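The Long Count in Brimholm

We use cookies to measure readership and remember your settings. By continuing to read, you accept our cookie policy.

When the polls closed in Brimholm last November, the margin on the county ballot measure stood at 52 votes. State law sets the recount threshold at half a percent of ballots cast, and the measure fell inside it. The recount should have been a matter of feeding paper through scanners a second time. It became a court case over which pieces of paper counted as ballots at all.

The dispute concerned 400 provisional ballots. A provisional ballot is issued when a voter's name is missing from the poll book or the address on file does not match. It is sealed in an envelope, the voter signs an affidavit on the outside, and the county checks the record afterward. If the record supports the voter, the envelope is opened and the ballot joins the rest.

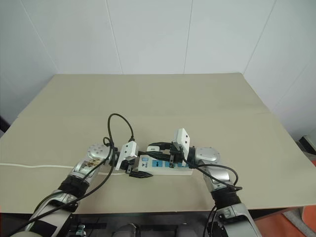

In Brimholm the affidavit form had been revised over the summer. The new version asked for a signature in two places, once under the oath and once under the printed address. Poll workers in the Husar precincts had been trained on the old form, and many envelopes came back with the second line blank. The county board rejected them. The campaign supporting the measure sued to have them opened.

The statute says that an affidavit must be "signed by the elector." It does not say how many times. Lawyers for the county argued that the legislature had left the design of the form to the board, and that an incomplete form was therefore an unsigned one. The campaign argued that the oath was the affidavit and the address block was clerical.

Deepika Acharya, who teaches election law and has advised boards in neighboring counties, considers the second reading the stronger one. "The board can ask for whatever information helps it find the record," she said. "It can't add a condition for voting that the statute left out."

The trial judge agreed with the county. The appeals panel reversed in an opinion of 40 pages, most of them devoted to the history of the word "signed." One judge dissented on the narrower point that the campaign had filed after the deadline.

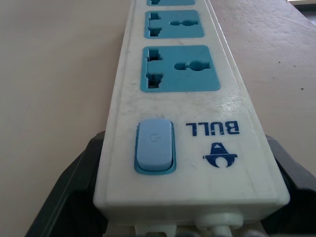 A power strip with teal-blue sockets on a beige tabletop.

The practical effect was limited. Of the envelopes ordered opened, a number failed for other reasons, chiefly registration in the wrong county. The final margin narrowed to 3 votes, and the measure still lost.

The board has since returned to a form with a single signature line. Preltora and Drida, the two adjoining counties, used the two-signature form in the same election without a challenge, as neither had a contest close enough to draw one. Both have asked the state for written guidance before the spring primary. The state has acknowledged the requests and given no date for a reply.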